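The week the arm kept stopping

I promised a few of you I'd write up the trouble we had with the arm, so I've made a pot of tea and here I am, a month late as usual.

It began on a perfectly ordinary morning. Pornthip was running the tidy-up routine, the one where the arm picks small things off the cutting board and puts them in a bowl, and halfway down to a cup it simply quit. No bang, no smell, only the fault tone and a line in the log saying the wrist joint was over its limit. She cleared it, it ran nicely for six picks, and then it quit again. By lunch we were all standing there with our sandwiches, offering theories (mine was wrong).

What worried me more was the next day. Ekkachai cleared the fault and the wrist dropped, only a little, but his hand was closer than it should have been. He was fine! Still, we powered down and had a long talk about hands.

Wiroj found it in the end, bless him. When we moved to the Greleo gripper in May, the payload setting stayed at the old value, so the controller thought it was carrying 70 grams less than it was. Every low reach toward the back of the board added a bit more error until it gave up.

We fixed the number and went back to the full clutter, pine cone, chili pepper, bowls and all. I did ask whether the kitchen knife had to be part of it, and we're still discussing that one.
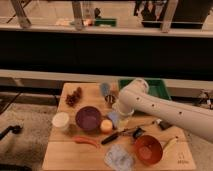

What we do now

Payload gets checked after every gripper change, by two people. Clearing a fault means standing back first, hands off the board, and saying it out loud so the others hear. Wiroj wants 3000 picks without a stop before he'll call it cured, and I've told him I'll bake something when we get there.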